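The **Tralamton Handheld Gripper Challenge** is a student robotics contest in which teams teach a robot arm by doing the job themselves first. Students work at a table with a gripper in each hand, and the recordings they make become the lessons the arm learns from. It grew out of the Konine after-school club and has become one of the liveliest events on the club's calendar!

## Format

Each team has up to 6 members, who take turns at the table. A run lasts 100 seconds and uses 2 grippers, one per hand. Everyday items go on a plain white surface, and the student has to pick them up, turn them, pass them across or set them down in a given spot. Smooth, unhurried motion scores best, and it's a real thrill to watch a beginner find the rhythm after a few tries.

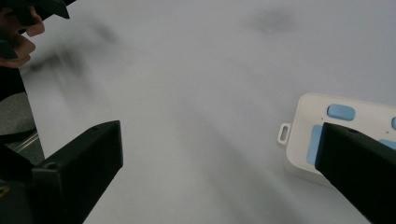
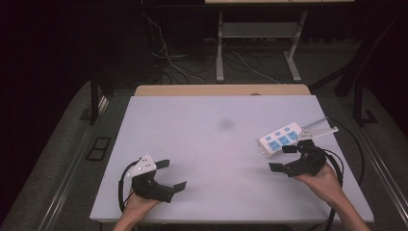
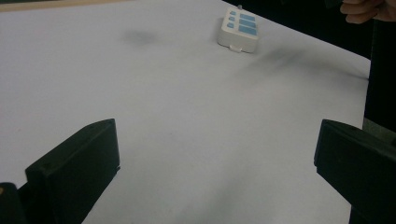 Small white items with light blue parts, at the table.

## Training and scoring

Recordings are sorted by the students, who throw out runs with dropped items or long pauses. The rest go into a shared library named Cukent, which held 2706 runs at the close of the August camp. Teams then train on the library and let the arm try the same task with no help. Points are given for finished tasks, clean handling and a well-kept logbook.

## Barroso round

The final, called the Barroso round, swaps in an item no team has practiced with. It's the part of the day students talk about most, and many past entrants come back to coach newer teams through it. Rules were last revised on 3/9/25, when the logbook score was added.

## See also

- Konine after-school club
- Cukent library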